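Green tabletop looks cloudy after cleaning, can I even it out?

Asked in Furniture & Surfaces. Viewed 1,282 times

I love this table! It's a matte sea-green top I picked up in September for the craft room, and the color makes me happy every time I walk in. But it has gone patchy on me, pale and misty on the left, deeper teal toward the middle, plus one dark smudge low on the right. Is that wear, or something I left behind? I've been using Skotell spray. Photo is at the bottom.

Steinar Bisgaard
Gorgeous color! My money is on cleaner residue. Warm water, one drop of dish soap, wipe, then wipe again with plain water and dry it right away with a soft cloth. Give it 24 hours before you judge. Try a corner first, and please skip the magic sponges, they'll leave shiny spots on a matte finish.

Shaohua Cui
Could just be the light? Mine looks totally different by 4 pm. Turn the lamp off and look again.

Anonymous
sand it with 2,000 grit, worked great on my Gretside shelf!!
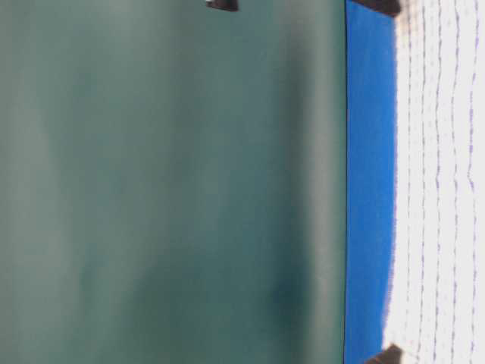

The green top, with the darker patch at lower right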